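Polished uprights on a wood-grain desk: how do you keep yours shiny?
Posted in Desks & Workspaces by zedbridge_lurker, February
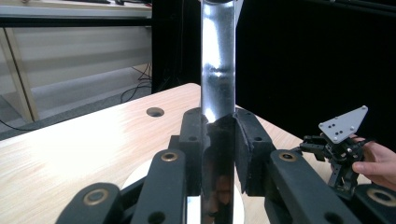
So I've gone all in on a polished metal upright for my desk and I love it! Tall, straight, round white base, and it throws the light about so nicely in the mornings. The trouble is fingerprints. I've wiped it 3 times since breakfast (I know, I know) and it still goes smeary by lunch. What do you all use?

pekik_fan
Oh, lovely! Mirror finish against pale wood grain is my favourite mix. Dry microfibre, top to bottom, one pass, then leave it be. Sprays just move the grease round.

tidycorner
Disagree on the sprays. A drop of washing-up liquid in warm water, then a dry cloth straight after. Mine has looked great for 2 years.

pekik_fan
Fair enough, but watch the water near the grommet hole! Mine ran down and I was mopping the carpet.

oakandash
I'd go brushed next time. Stolov do a brushed one and you can paw at it all day. Polished is for people who enjoy wiping.

zedbridge_lurker
I do enjoy wiping! But point taken. Does the brushed one still bounce the light?

oakandash
A bit. Softer. If it's sparkle you want, stick with yours.

tidycorner
Felt pads under the base as well, please, before you drag it and mark that top. I got a pack of 15 from Vukčević and used 7 on one desk.

Reader comments

mossy_k: Tried the washing-up liquid tonight, brilliant, no streaks at all!

gridline: Still streaky here. Hard water, I think. Going back to the dry cloth.

Contact us | © Zedbridge Forums | Back to top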